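Lists > Clubs and Teams > Stelavia Robotics > Message

Previous Next Thread Author Search

Subject: Re: [stelavia-robotics] Laundry task – what do we still need before the showcase?

August 29, 2022

On the list, a second-year member wrote:

> I missed the last two build sessions because of placement. Can somebody
> tell me where the laundry task is up to? The last I read, we were
> still arguing about whether to start with the basket full or empty, and
> whether the towel counted as one item if it was already folded. I also
> want to know if the Lougher entry form still needs a written task
> description, because I said in July that I would do it and I haven't.
>
> Also, are we keeping the sofa in? I thought it was going to be a plain
> floor with tape on it.

Answering in order, and copying the whole list because two other people asked me much the same thing.

The basket starts loaded. We settled that at the second session you missed. Starting empty meant the arms had to fetch everything from somewhere else first, and we spent most of each run on the fetching. The task now is: robot stands in front of the basket, takes the item out, puts it on the sofa seat, opens both grippers and backs off. If there is something already on the sofa it has to be left where it is. That last part is in the Lougher rules under "undisturbed objects" and it costs 5 points every time you drag something that wasn't yours.

A folded towel is one item. If it comes unfolded on the way it is still one item, but you lose the neatness mark.

The sofa stays. The tape version was easier to set up, but Lougher judges on a furnished room and we would be practising for something we won't be given. The start position we're using now is the one below. Please set up to match it if you are running a session on your own.
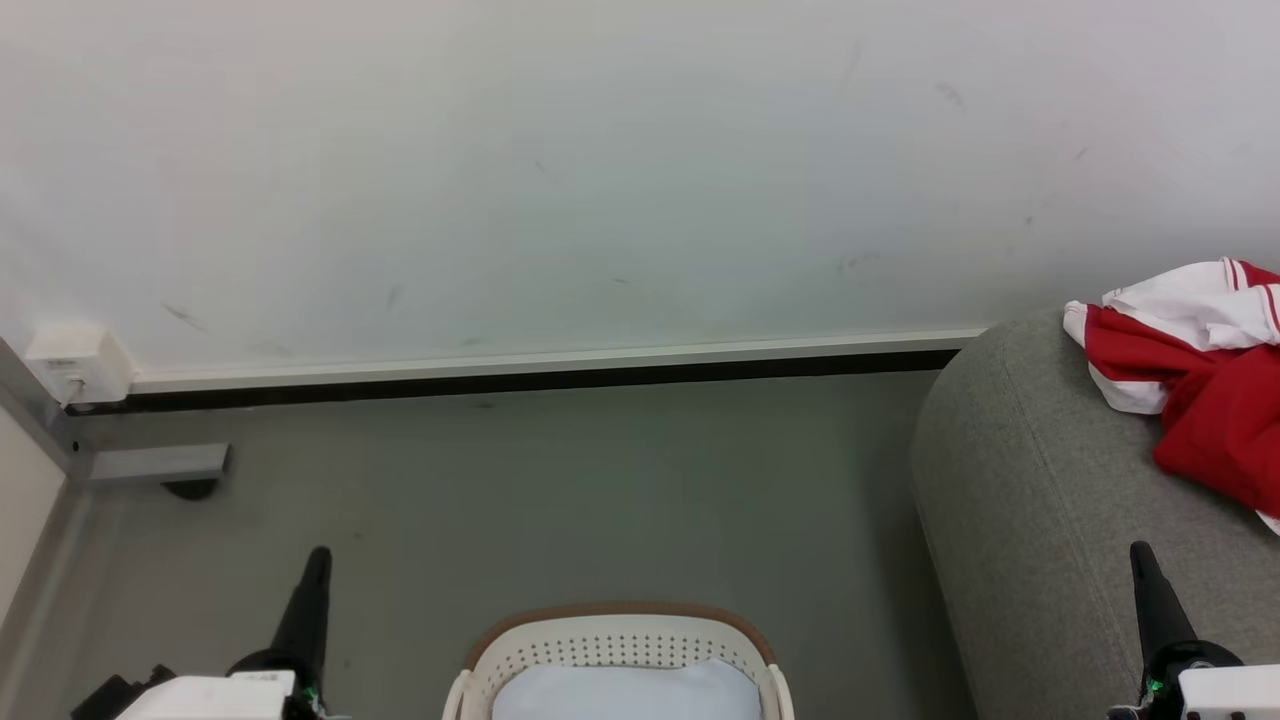

Start of a run, head camera. Both grippers open, basket between them, sofa to the right.

Some notes on that position.

The basket goes close in. When we had it further out, the operators were leaning to see into it and the arms went with them. Close in, you lose sight of part of the basket, but you can see both gripper tips and the cloth at the same time, and that has been the more useful view.

Keep the fingertips near the height of the rim before you start. Some people have been starting with the arms up high and then coming down fast. We cracked a handle on the old basket that way and I don't want to buy a third one.

Check both indicator lights are green before you press record. If one isn't, stop and restart that arm. Don't record the run and hope to fix it later. We threw out 17 runs in July for this and it was a full evening's work for three people.

The light blue cloth is the hard one at the moment. It's pale, the basket is white, and the model has trouble telling the edge of one from the other. The red and white top on the sofa gives it no trouble at all. I would like us to get more runs with the pale cloth before we move on to anything new. A few people want to switch to darker towels so the numbers look better, but Lougher brings its own laundry and won't tell us the colours.

Where we're up to on data: 130 clean runs for this task, counted after the bad ones came out. The Hudier team told us at the last meet that they had stopped at a similar number and then found theirs only worked from one starting spot. So from now on, please shift the basket a hand's width left or right between runs, and turn it a little so the handle cutouts aren't always facing the same way. Write down which way you moved it. The sheet is in the shared folder with the others.

On the entry form: yes, it does still need the written description, and yes, it's still yours if you want it. One page. Say what the robot starts with, what it has to do, and what we count as finished. Leave out the training details, they ask for those on a separate form and I've already done that one. If you can't get to it this week, tell me and I'll write it on the train.

Two other things while I'm here.

The door code for room 1612 has changed. Ask me or the front desk for it, and please don't post it to the list, which is archived.

The Trisau gripper pads have been back-ordered again. We have one spare pair. If a pad is peeling, swap it and put a note in the box – don't glue it. The glue we had before left a residue and the cloth stuck to the finger when it opened, so half the releases were no good.

I'll be in from four most afternoons if anyone wants practice on the arms. New members are welcome to come and drive, you don't need to have done the software part first.

– team lead, Stelavia Robotics

Previous Next Thread Author Search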